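Sunday, late

Back in the office at Flelwood to get the gripper comparison finished before the others need the space. Two hands to try, the Sulilen two-finger one and the Buthelezi multi-finger one, same jobs for both, same controller (Sovero, build 1096).

Started with the wrist camera. I wanted to see how it copes with black plastic close up, and the chair gave me plenty of that, with striped carpet next to it to confuse the matching. Depth was patchy on the dark parts and fine on the carpet. I left the exposure at 25 for the rest of the day so the runs can be compared.
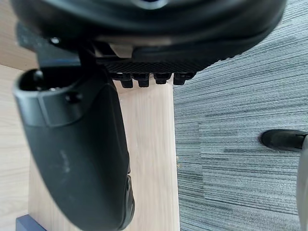 Tumelo Maluleke wrote back that I was wasting my time on exposure and should fix the light first, then try a second camera at the head for anything dark. Fair point. I'd still like one good number from the wrist before I give up on it.

After that, flat things. A board is awkward because the arm feels all of the weight out at one corner, and any slack in the finger joint shows up as a slow turn. I set the grip force to 52 and told the controller to hold and report slip.
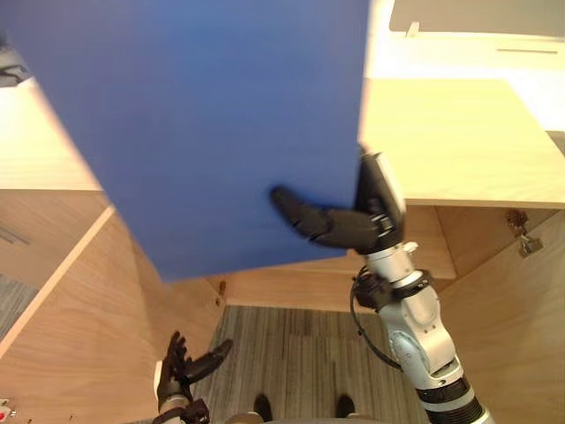

I raised the force in small steps after that and wrote down the slip reading each time. The readings jump about more than I'd like - could be the cable pulling on the wrist. Need to ask Bouchra Abou Zeid if she has a shorter one.

Last job was the cupboard, planning a reach between open doors with the multi-finger hands. The planner is too careful near door edges and wants a wide margin on both sides.
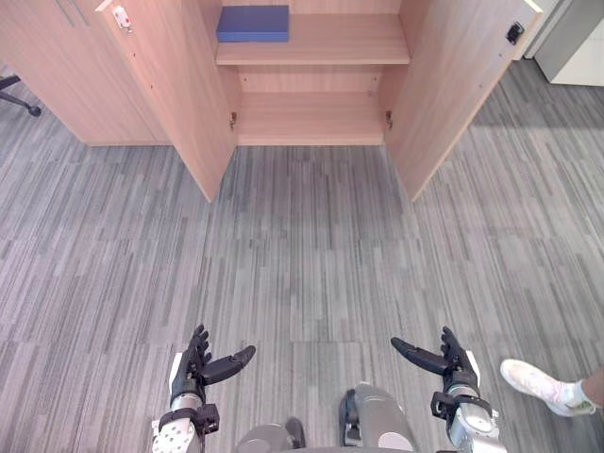

I cut the margin by 2 cm and saved it as a separate profile, so the old one is still there. Notes are typed up, batteries on charge. Slip plots tomorrow, and reply to Tumelo about the lights.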